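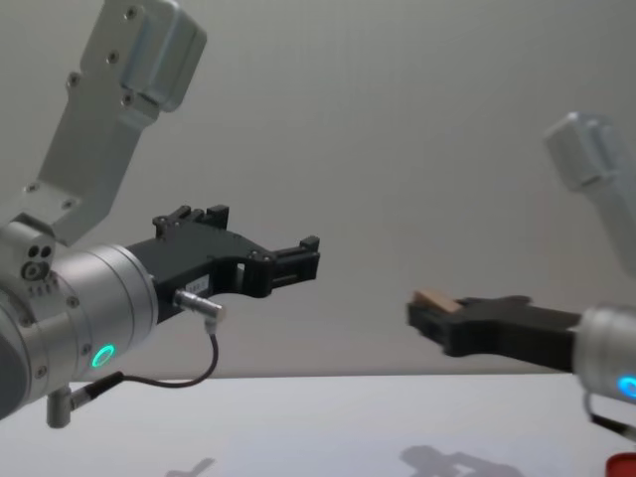

Horberg repair table moves to the old tile shop

The Thursday repair table in Horberg has a new home, a bigger kettle and, for the first time, a wall that has been painted on purpose. After two winters in the back of the Femero hardware shop, wedged between the paint mixer and the discontinued door handles, the monthly session has moved across the road to the unit that used to sell bathroom tiles.

The tile shop closed in spring, leaving behind a strong smell of grout and a sign promising that everything must go. Most of it did. What remained was a plain room with decent light, which is more than could be said for the Femero storeroom, where regulars had grown used to soldering by the glow of somebody's phone.

Rent is 80 a month, paid out of the biscuit tin by the door. The landlord asked for a deposit of 500 and got it in an assortment of coins that he was invited to count for himself. He has not yet reported back.

The idea is the same as ever. You bring a thing that has stopped working, you sit down with someone who likes taking things apart, and you go home with either a working thing or a bag of bits and a clearer conscience. Toasters are still the most common patient, followed by lamps and those cordless vacuum cleaners that everyone was given in the same year. Radios are welcome. Microwaves are not, and the notice saying so has been underlined again since the incident with the one from Nusilham.

Opening night drew a respectable crowd, considering the rain and the football. There was a short queue before the doors opened, led by a man with a slide projector who wished it known that he had been there since five. The projector needed a bulb that has not been made for a long time. He took the news well and stayed for the cake.

Better luck was had with an Aoki sewing machine, which arrived in a pillowcase and had been seized up since its owner's last set of curtains. A good deal of old thread was extracted from its insides with tweezers, and it ran up a crooked but perfectly serviceable hem by half past eight. The hem is now part of a tea towel, which is now part of the kitchen corner. A hairdryer, two table lamps and a musical jewellery box also went home in working order, the last of these rather to the regret of the family who brought it.

Not all of the changes have gone down smoothly. The old storeroom had a sofa, and the new place does not, a matter raised several times during the evening by people who were supposed to be mending things. There has also been some feeling about the chairs, which came from the former cinema in Nusilham and tip up smartly the moment you lean forward for a screwdriver. A request for cushions has gone on the noticeboard, next to the request for a noticeboard with a frame.

Femero has kept up its side of things by offering fuses, plugs and flex at cost on repair nights, and says it is sorry to see the table go, though it was noticed that the space had been filled with garden gnomes by the weekend.

Sessions run from six until nine, or until the last kettle is empty. The next is in November, when there will be a sharpening corner for kitchen knives and garden shears. Please wrap blades in newspaper for the journey. Children under 11 should bring an adult, and adults should bring the right charger. Parking is behind the bakery, where the pothole is still open to offers.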